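Heinonen Fabric Swap Moves to the Mail for Spring
3/20/20 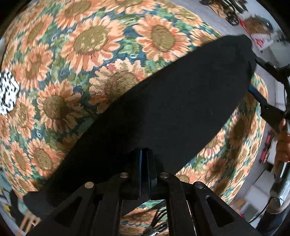
One longtime swapper wrote in to say she would rather pay for a stamp than go a whole spring without it, and going by the rest of the letters that came to the shop this past week, she has plenty of company. The Heinonen spring fabric swap, which was to fill the back room of the store for a full weekend, will be done by mail this year instead, and the folks behind the counter are hoping it will still feel something like the real thing.

For anyone new to town, the swap is a simple affair and always has been. You bring the fabric you bought with the best intentions and never cut into - the flannel for the baby who is now in second grade, the curtain lengths from two houses ago - and you go home with somebody else's good intentions. There is usually coffee, and there is usually a long talk by the door with a coat half on. Last spring 155 people came through, and 638 pieces changed hands, counting everything from quilting scraps to a whole bolt of navy corduroy that is still remembered fondly by those who got a share of it.

The mail version keeps as much of that as it can. Swappers pack up to 19 pieces, folded flat, and send them to the store with a note saying what they sew and what they would like more of. Quilters will be matched with quilters where possible, and people who make cushions and chair covers will get the heavier goods. A parcel of the same size comes back by return, with the store covering the tape and the wrapping paper and each swapper paying the postage one way. Pieces should be clean and at least a half yard long, please, and nothing that has been stored with mothballs. (Those of you who remember February two years ago will know why that last one is in the rules now.)

Room has been set aside for 50 parcels in the first round. If more come in, there will be a second round as soon as the first has gone out, so a late parcel will be kept safe on the shelf and won't be sent home.

The mending table, which many people enjoy every bit as much as the swap, is harder to put in an envelope. For now the store will answer mending questions by phone in the afternoons, and you are welcome to call even if all you have is a zipper that sticks and a little time on your hands. Zoltum, the notions shop across the street, has put together a small packet of needles, hem tape and plain buttons that will go into each return parcel at no charge, which was a very kind thought indeed.

The children's button jar contest is put off until the back room can be used again. The jar is staying in the window, guesses already handed in will count, and yes, last year's winner may enter again.

Sign-up forms are in the box by the front door of the store, or can be read out to you over the phone. Gift certificates from the winter sale will be good through the end of the summer.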